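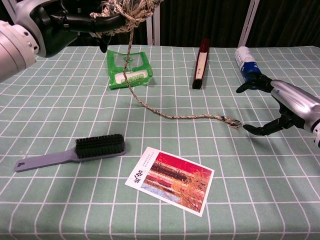
# Fundsachen und Kleinteile: Zuordnung beim Einpacken der Materialkisten

**Forum des Bürgerhauses Nutimmont, Bereich Lager und Ausstattung**

---

**Verwaltung_Tiedemann**
27. Mai 2021

Sehr geehrte Damen und Herren,

im Zuge der Räumung des Gruppenraums 11 sind die auf den Tischen abgelegten Kleinteile bis zum Monatsende in die Materialkisten einzusortieren. Die geltende Lagerordnung kennt die Gruppen Textil, Reinigung, Papier und Sonstiges. In mehreren Fällen ist die Zuordnung strittig. Dies betrifft namentlich:

- das geflochtene Seil mit dem Knoten und dem ausgefransten Ende
- die Bürste mit den schwarzen Borsten
- die Postkarte
- die angebrochene grüne Packung

Ich bitte um Stellungnahme der Nutzergruppen. Die Inventarliste umfasst derzeit 2.984 Positionen; bei 3.000 ist nach der Lagerordnung eine Neuaufnahme des gesamten Bestandes fällig. Neue Einzelpositionen sollten daher nur angelegt werden, wenn es sich nicht vermeiden lässt.

Mit freundlichen Grüßen
Bernd Tiedemann
Hausverwaltung

---

**Lager_Vutmont**

Sehr geehrter Herr Tiedemann,

aus Sicht der Außenstelle Vutmont gehört das Seil in die Gruppe Textil. Vor der Einlagerung wäre das offene Ende abzubinden. In der vorliegenden Form lösen sich die Fasern weiter und setzen sich in den übrigen Beständen der Kiste fest. Wir verwenden hierfür gewachstes Garn, acht bis zehn Windungen, die Enden unter die Wicklung gezogen.

Die Bürste ist der Gruppe Reinigung zuzuordnen. Der Griff besitzt ein Aufhängeloch, sie kann also auch an die Hakenleiste im Flur.

---

**H_Zieliński**

Der Zuordnung des Seils zur Gruppe Textil wird widersprochen.

Nach dem Beschluss aus dem Vorjahr sind Gegenstände, die als Spiel- oder Zerrmaterial für Hunde in Betracht kommen, unter Sonstiges zu führen, und zwar getrennt von Tischdecken und Vorhängen. Ein geknotetes Seil dieser Art fällt nach meinem Verständnis darunter. Ich bitte, den Verwendungszweck vorab bei der Hundegruppe zu erfragen.

Zum Abbinden: Bei einem gebrauchten Stück halte ich den Aufwand nicht für angemessen. Ein Beutel mit Zugband erfüllt denselben Zweck.

---

**Lager_Vutmont**

Der genannte Beschluss ist hier bekannt. Er bezieht sich dem Wortlaut nach auf »gekennzeichnetes Tierzubehör«. Liegt eine Kennzeichnung vor? Andernfalls kann das Seil ebenso gut aus dem Bastelbestand stammen, die Farben Beige, Weiß und Grau führen wir dort als Meterware.

Gegen einen Beutel bestehen keine Einwände, sofern er beschriftet wird.

---

**Kursleitung_Papier**

Sehr geehrte Kolleginnen und Kollegen,

die Postkarte bitte keinesfalls lose in die Kiste Papier legen. Im vergangenen Winter sind uns auf diese Weise fast 70 Karten mit geknickten Ecken zurückgegeben worden. Es stehen Mappen der Firma Weltstead im Schrank, zweites Fach von oben, ausreichend für das gesamte Format A6.

Ferner bitte ich zu prüfen, ob die schmale dunkelrote Schachtel mit dem weißen Etikettstreifen Papierware enthält. Sollte dies nicht der Fall sein, erhebt unser Kurs keinen Anspruch darauf.

---

**H_Zieliński**

Zur Schachtel kann ich nichts beitragen. Auch die Flasche mit dem dunkelblauen unteren Streifen fehlt in der Aufstellung der Verwaltung. Flaschen sind stehend und verschlossen zu lagern, unabhängig vom Inhalt, und gehören nicht zusammen mit Papier in eine Kiste.

Die grüne Packung ist teilweise offen. Angebrochene Packungen nehmen wir nach Abschnitt 4 der Lagerordnung grundsätzlich nicht auf.

---

**Kursleitung_Papier**

Abschnitt 4 gilt für Lebensmittel. Bei Verbrauchsmaterial wurde bisher anders verfahren: umfüllen, Inhalt auf dem Deckel vermerken, einlagern. Ich rege an, zunächst das Etikett zu lesen und dann zu entscheiden.

---

**Verwaltung_Tiedemann**

Sehr geehrte Damen und Herren,

ich danke für die Rückmeldungen und lege vorläufig Folgendes fest:

| Gegenstand | Gruppe | Auflage |
|---|---|---|
| Seil | Sonstiges, vorläufig | Beutel mit Aufschrift, Anfrage an die Hundegruppe |
| Bürste | Reinigung | Hakenleiste im Flur |
| Postkarte | Papier | Mappe |
| Grüne Packung | offen | Etikett prüfen |
| Dunkelrote Schachtel | offen | Inhalt prüfen |
| Flasche | offen | stehend lagern, nicht bei Papier |

Die hellgrüne Tischdecke mit dem weißen Linienraster verbleibt im Raum und wird nicht verpackt.

Einwände sind bis Montag, 12 Uhr, an dieser Stelle einzutragen.

Bernd Tiedemann

---

**Lager_Vutmont**

Wir halten an der Gruppe Textil fest, stimmen der vorläufigen Regelung jedoch zu. Garn zum Abbinden liegt bei uns bereit und kann an der Pforte abgeholt werden.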